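Craft table check, back room at Musdale
Done by me (Alžběta Kováčik), Sunday, just before the doors opened

Legs and top -- OK. No wobble, no splinters. I ran my hand right along the edge and it's smooth as you like.

Scissors -- OK, but please lay them flat and not near the edge! Peter found a pair on the floor last time.

Pencils and pens -- mostly OK. I binned 6 that had split down the side. We've got some 400 in the cupboard so do help yourselves, no need to be brave with a chewed one.

Pouches -- check the zips. One was sticking, so I rubbed a candle along it and it runs fine now. Anything sharp goes in point down.

Circuit boards -- comment. I don't mind them sharing a pouch with the pencils for an afternoon, but have a feel for bent pins on the back before the little ones dig about in there. Yee-man is going to bring a tin for them.

White tray -- OK, wiped. Leave it at the back of the table so there's elbow room in front.

Floor under table -- swept. One extension lead moved (again).

Still to do: new plasters for the first aid box, and a second bin, the lidded sort if Grarnon have any left.

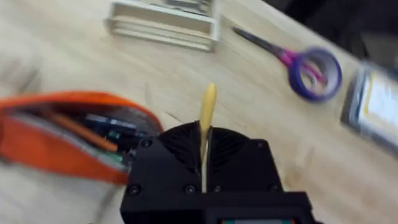

I'll pick the plasters up on my way home and Matěj has said he'll ring about the bin.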